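November 3, 2019

**Brenditz puts an egg in a toaster oven and would like you to know**

Brenditz, the small-kitchen recipe service, today released its *Countertop Card Set*, 228 recipes for people whose kitchen is a table with a plug near it. The cards ask for one toaster oven, two knobs' worth of attention and a willingness to eat eggs more often than your doctor may have pictured.

"People keep buying these ovens and then making toast," said Kanako Wada, who edits the cards. "Toast is fine. We have 3 cards on toast. After that we felt we should move along."

The set opens with the baked egg, in its shell, no water and no pot. Card 2 covers the oven itself: give it a flat table, get to know the rack, and learn which knob does what before anything breakable goes near it.

A Toshiba toaster oven, and a brown egg:
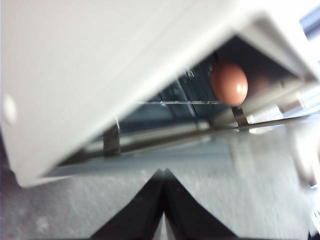
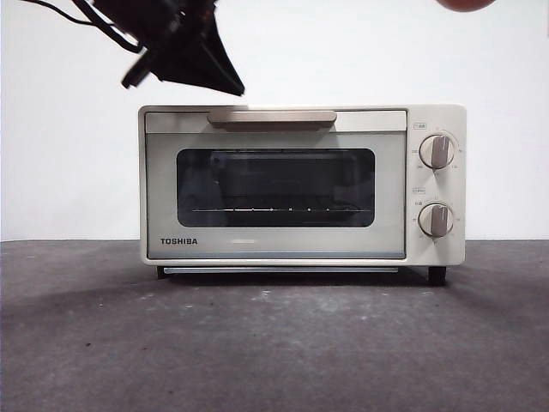
## What the testers said

Tsutomu Kamata baked eggs for 15 mornings and describes the results as "eggs." Beril Karakaya, who wrote the cleaning card, was warmer. "I now own a very small brush," she said. "I never expected to have views on crumbs."

A card on reheating fish was dropped after a short talk with the neighbors.

## Where to get it

The Countertop Card Set is sold through the Brenditz shop and at Murakami housewares counters from November. The box fits in a kitchen drawer, if you have one. Toaster oven and eggs are not included.

Press contact: Kimie Chiba, Brenditz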